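Feltari Lab Notes
Home Notebook Hardware People Archive Log in
Search the notebook... Go

February, kitchen tasks, handheld gripper, afternoon into evening

Started after lunch with Tuva, who had the left-hand gripper because mine was still on the charger. The plan was more plate demos. We're trying to get to 800 clean ones for the dish rack task before anybody retrains, and I would love for that to happen while it's still February.

First, the boring stuff so I can find it again. Calibration sheet was redone this morning, the old one had a crease through it and Ruben was getting a drift he couldn't explain. Finger width reads right at both ends now. I squeezed it fully shut and fully open five times before the first take and five times after the last one, and the numbers agree. Trigger spring is the softer one from Brevex. I like it a lot more! My hand cramps later and I close on things more slowly, which Declan says shows up in the policy as a calmer approach. (He has the plots. I have the forearm.)

Okay, so plates. What I learned last week with the mugs is that I teach the thing my own bad habits. I'd been coming in fast, stopping dead, wiggling to line up, then grabbing, and the arm learned the wiggle beautifully. It wiggled at everything. It wiggled at mugs that were already lined up. So today the rule for both of us was one smooth approach, and if you miss, back all the way out and start the take again. Tuva is much better at this than I am. She breathes out before she moves, like she's threading a needle, and her takes come out nearly the same length every time.

We also tried going in low and tilting the wrist up toward the rack, where I'd always come down from the top. It feels wrong for the first few minutes and then it feels great – the plates stay in view the whole way in, and I'm not blocking them with my own jaws until the very end.

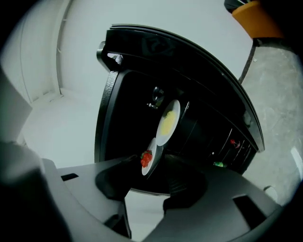 Low approach on the black rack, two plates upright with the food on them.

The slots on the lower right are the part I'm worried about. It's dark in there and the small red and green pieces are half lost in shadow. I could find them fine by eye, standing over the rack, but the policy doesn't get my eyes, it gets the wrist view. If we ever want it to go after the small stuff we need more light, or a paler rack, or both. I asked Paora whether there's another lamp anywhere and he's going to look in the Durnetti crates.

Same worry about the shiny black frame. Glossy and dark together is a rough combination for tracking. We had the pose estimate jump on a few takes when I got close and the rack filled most of the view, and I think it's simply running out of texture to hold on to. The speckled concrete helps a lot whenever there's some floor in the picture. Tuva wondered about keeping a strip of floor in view on purpose during the approach. Easy to do from the right, harder from the left, where it's mostly white wall and white floor. Want to try a batch from each side and compare, same person holding the gripper for both.

Session total 941 takes on the counter, but that includes everything back to Tuva's first mug day, so don't quote it at anyone. The kept ones get sorted tomorrow. I'm throwing out any take where I re-gripped, even the pretty ones, and I'm sad about it.

Ran one quick replay on the arm before packing up, on the old checkpoint, to see where we're starting from. It got to the larger plate, closed on the rim a little too high, and lifted with a tilt. No drop. It still hesitates before closing, and I know exactly whose hesitation that is.

To do
– side comparison, left and right
– lamp (Paora)
– ask Ruben if the tracker can log its own confidence per take, I'm tired of guessing
– swap the trigger spring on the second gripper too
– Ekwueme want the folder layout changed before we send them anything, see their note pinned in the channel

Comments (4)

Ruben Verbeke
Confidence is already logged, it's just in the other file. I'll show you. Take 3,427 in the shared set is a good one to look at, it falls off a cliff right as the jaws get near the rack.

Tuva Grønli
I do not breathe out like I'm threading a needle. (Ok I checked, I do.)

Wiremu Bright
Can you keep the re-grip takes in a separate folder instead of deleting? I'd like them for the recovery stuff.

Declan McKinnon
+1 to Wiremu. Also please do the left and right batches at the same time of day or the window light will eat the comparison.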